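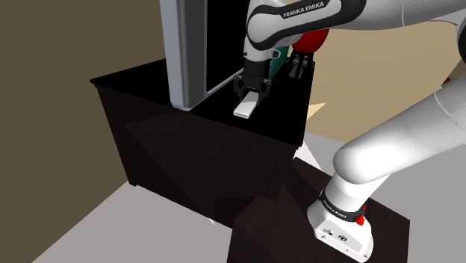

A small white box on a dark desktop.

KEEPING HOUSE WHEN THE SIREN GOES OFF
Filed under: Kitchen, Hallway, Nerves
854 readers found this useful

We have lived eleven miles from a ceasefire line for long enough to have opinions about buckets. When the shelling picks up, the news tells you what was hit and who said what about it. It does not tell you what to do with a half-baked lasagna. I have tried to cover the lasagna end of things. Your local civil defense office outranks me on everything below, so read their leaflet first.

The stove
Turn it off. All of it, every time, even for the alerts you are sure are a mistake. I stuck a strip of red tape on the kitchen door frame at eye level with OFF written on it, and I have walked back from it more often than I'd like to admit. If you only have a few seconds to reach cover, go, and cook things that forgive you in the first place. Soup forgives. Caramel never has.

A casserole that has sat in a cooling oven for over two hours goes in the trash. You did not survive the evening to be taken down by chicken.

The hallway
Ours is the shelter, being the only part of the apartment with no windows and two walls between us and the street. It was also where we kept the bikes, the vacuum, a rolled-up rug and a framed map of somewhere we once went on vacation. All of that has moved. Take down anything with glass in it, and anything heavy hung above head height. Shoes go along the wall in pairs, toes out. You will want real shoes if a window breaks, and you'll be looking for them in the dark.

If your building has a basement shelter, walk the route at night with the lights off. There are 18 steps down to ours. I used to think there were 17.

Windows
Tape across the glass is a tradition, and it gives you something to do with your hands. It doesn't make the pane any stronger. Proper safety film is better if you can get it, heavy curtains kept closed are a cheap second, and being in another room beats both. To get old tape residue off, rub in cooking oil, leave it overnight, then scrape with a plastic card and wash with dish soap. Don't use a metal scraper on film. I have the scratches to prove it.

Water
Fill things before you need to. We use a row of 500 ml bottles for drinking, as a child can carry one and nobody argues about sharing it. Bigger jugs are for washing. The bathtub, if you have one, is for flushing only, and needs a lid or a closed door if there are toddlers or curious cats.

Write the fill date on masking tape, not on the plastic. Home-filled bottles get changed every six months. I do it in October and again in spring, and the houseplants get the old stuff.

Power and light
Charge the Poder battery pack when you brush your teeth at night. Tying it to a habit is the only way it happens here. Ours will fill two phones, or one phone belonging to a teenager.

The Bridari radio takes ordinary AA batteries, which is its whole charm. Store them next to it, not inside it, or they'll leak out of spite. Flashlights before candles. If candles are all you've got, stand them in a deep jar with an inch of sand in the bottom.

The Hellström camp stove stays outdoors. So does the charcoal grill, and so does the generator, well away from doors and windows. Carbon monoxide has no smell and no politics.

The bag by the door
Papers in a zip bag, medicines, spare glasses, a phone cable, cash in small bills, socks. Then one thing that is purely for company. Ours is a deck of cards with the four of clubs missing. Check the medicines whenever you change the water. I found cough drops in mine older than the current government.

Sleep
A folded comforter under a thin mattress makes the hallway floor bearable. Two comforters and you'll lose the door clearance.

Neighbors
Find out who on your landing can't hear the siren. On Molcombe Street we do it with knocking: three hard ones, then go. Agree on it over coffee in the afternoon. At 3 a.m. it's just somebody hitting your door.

Next up: getting plaster dust out of a couch, with a vacuum you don't mind losing.

1,283 comments (sorted by crankiest)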